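The left one was closing late again.

Lilla Lakatos heard it before she felt it. Goston grippers make a small click when the fingers meet, and a pair that is set right clicks once. Hers clicked twice, left after right. She laid both of them on the bench at Stetell and got out the short screwdriver.

She had looked after grippers for Ikico since January. Before that it was sewing machines, and she went about it the same way. Wipe the lenses first, with a dry cloth. Check the screws on the plate. Squeeze, let go, watch the fingers come back. If one came back slower, take it off and look for lint.

She found lint, a gray felt of it packed behind the finger mount. She picked it out with a pin and put the finger back on, a quarter turn looser than the sheet from Modise said. The sheet had been written by someone who folded 30 shirts a day. Her people folded 100.

"You'll strip that," said her brother, who was eating his lunch over her parts tray.

"I haven't stripped one yet."

"How many squeezes do you get from a spring?"

"The sheet says 500 and then inspect. I inspect at 400."

She pushed the tray out of his reach and tried the pair together. One click. She wrote the date of the spring on a strip of tape and stuck it inside the case lid, under the other strips. Then she opened the session on the bench screen and went through it, watching the yellow fingers and nothing else.

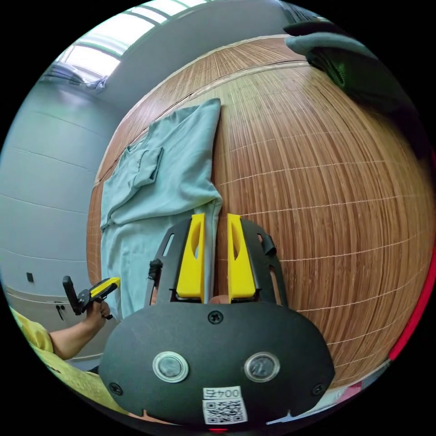
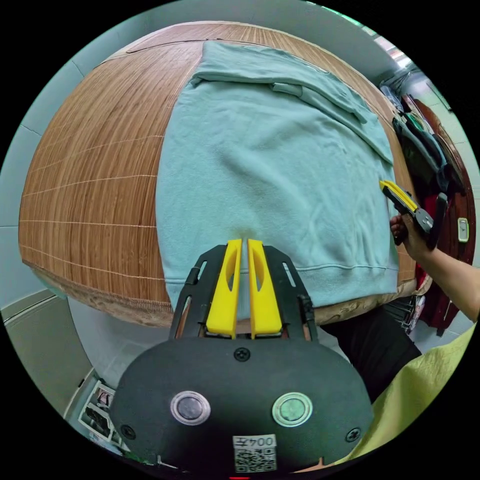
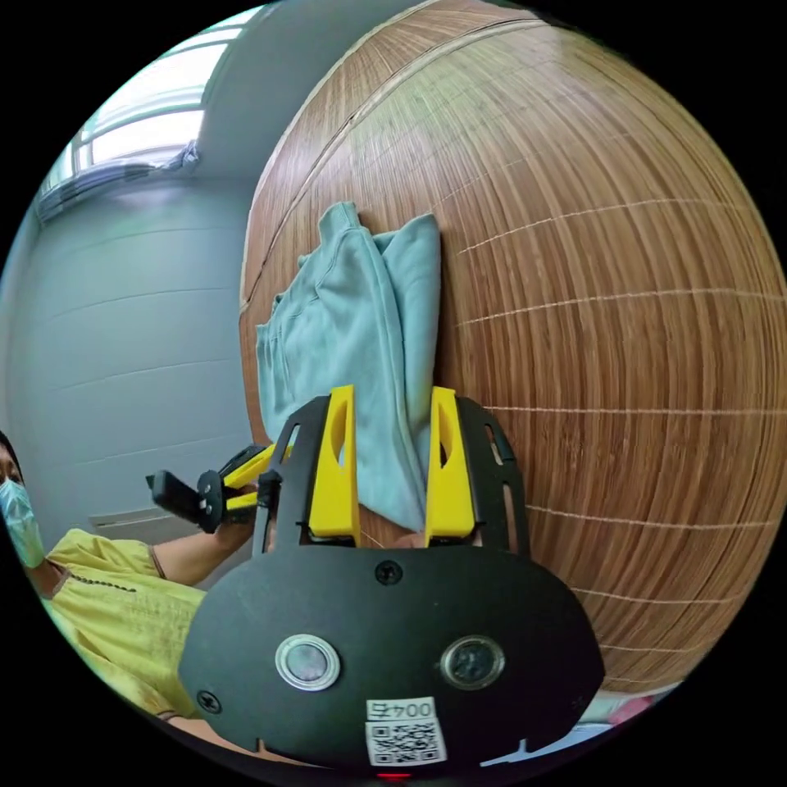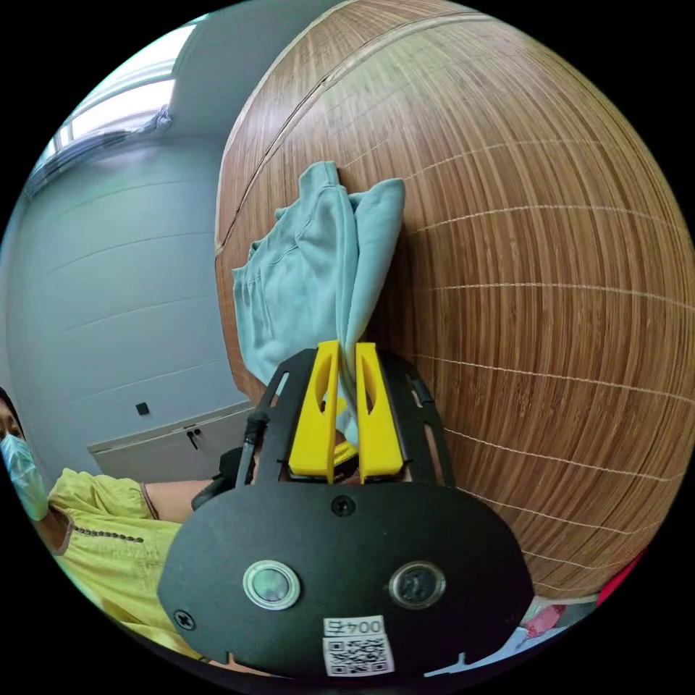

Yellow fingers and a blue garment, all the way through.

Her brother wiped his hands and leaned in. "If one finger goes bad, why not just change that one?"

"The new one grips harder than the old one, and the cloth slides over to one side. I change them as a pair and keep the old pair for spares."

He thought about that. He had a van with three good tires and one new one, and she could see him thinking about the van.

She closed the screen. There were two more cases by the door with notes taped to them. The first note said STICKS, with no word about which side. The second said FINE NOW, in pencil, and she trusted that one even less. She took it first.

The screws were tight. The lenses were clean - too clean, somebody had used a wet wipe and left a streak. She dried them, squeezed the grip and listened.

Click. Then, after a moment, click.

"Sunday," said her brother. "You said you'd be done by Sunday."

"Hand me the pin," said Lilla.

Contact | Copyright, all stories remain with their authors | Back to top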